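Chore testers wanted at Binlow, starting in January

Can a machine fold a fitted sheet yet? Sort a drawer of loose screws? Wipe down a counter without sending the salt shaker flying? We want to know, and we'd love your help finding out!

Binlow is a small workshop that tries out robots on everyday jobs, some from the kitchen and some from the shop floor. For the next round we are looking for 9 people who do this kind of work with their own hands, at home or for pay. You don't need to know a thing about robots. If you've stocked shelves, cleaned rooms, packed boxes or kept a house running, you already know what we need to learn – where a job gets fiddly, what counts as done, and when good enough really is good enough.

You'll do each chore yourself first, then watch the machine try it and tell us what you think (bluntly, please). Picking up small parts from a flat surface is first on the list, and it's harder than it sounds.
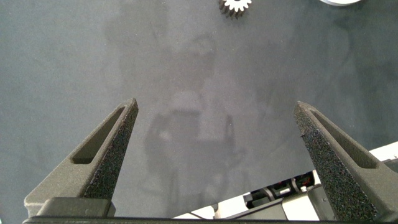
Bronwyn Whitelaw, after the last round, told us she would trust a robot with her sock drawer well before her wine glasses, and that being slow bothered her far less than having to stand there and watch it. We've been arguing over that second point ever since. Is a chore really off your hands if you can't leave the room?

Sessions last two hours, with a break and something to eat. Everyone comes in twice. We're trying 100 short tasks in all, so no two visits are quite the same, and if there's a chore you hate, bring it along and we'll see if we can add it.

You should be 18 or over and fine with standing for part of the session. Travel costs are covered and your time is paid.

To sign up, write to Wanda Czarnecka at Binlow with a few lines about the work you do and the one job you'd hand over tomorrow. Mornings or afternoons both work, so tell us which you'd like.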